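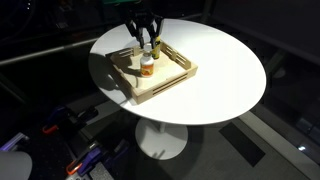
Urkcombe Callouts

Hi! This is the README for a little dataset I've been putting together on ambulance and rescue callouts in and near Urkcombe. It started as one spreadsheet on my laptop and got out of hand, so now it lives in a repo like a grown-up project.

What you get

There are 810 rows in callouts.csv, one per callout. Each row has the month, the hour of the day, the station that sent the crew, the kind of call (medical, road, water, search, other), and the minutes from the page going out to the crew arriving. There's also stations.csv, a tiny file with the station names and the ground each one covers. Join them on station_id and you're off.

The stations are Urkcombe, Dultisthorpe and Tomoana. Dultisthorpe only opened in October, so please don't compare its totals with the other two unless you trim the months first (I did this myself in an early chart and Shoaib Awan very kindly pointed it out before I showed it to anyone important).

Where it comes from

The squad keeps paper run sheets, and Shoaib and I typed them up in the evenings. Oskari Partanen wrote the script that checks the times, which caught a lot of my typos — mostly calls where the crew seemed to arrive before they'd been paged. If the handwriting beat us, the field is blank. We never guessed a time.

Locations are rounded to a 2 km grid. Out past Tomoana there are so few houses that even the grid felt too close, so those rows just say "rural east" and have no coordinates at all. Names, ages and medical details were never typed in, so please don't write and ask me for them.

Things that will trip you up

Times are local and on the 24-hour clock. A callout that ran past midnight is filed under the month it started in.

137 rows have no arrival time. Most of those are stand-downs, where the crew got turned around on the road, and they're marked with a 1 in the stood_down column. The rest are unreadable sheets. Drop them or keep them, but say which you did!

"Search" used to include lost dogs. Emanuel Ghiță moved the dogs to "other" in the current version, so if you have an older copy your search numbers will be higher than mine.
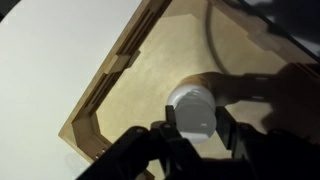

Gripper and white cylinder, seen from above.

Using it

Everything is plain CSV, UTF-8, commas, header on the first line. It opens fine in any spreadsheet program. If you'd like the charts as well, run make_charts.py from the top folder and they'll land in a folder called out. You need Python and pandas and that's it.

I'd be happy to see this used for planning, school projects, or arguing at town meetings. I'd be less happy to see anyone rank individual crews with it. A slow time on the Tirkell road in bad weather can be a very good run, and there's no weather column yet (it's on my list, I promise).

License and fixes

CC BY 4.0. Credit it as "Urkcombe Callouts" and link back here. If you spot a mistake, open an issue with the row number and what you think it should say, and I'll pull the sheet and check. Joonas Sjöberg looks after the repo when I'm away, so you may hear from him instead of me.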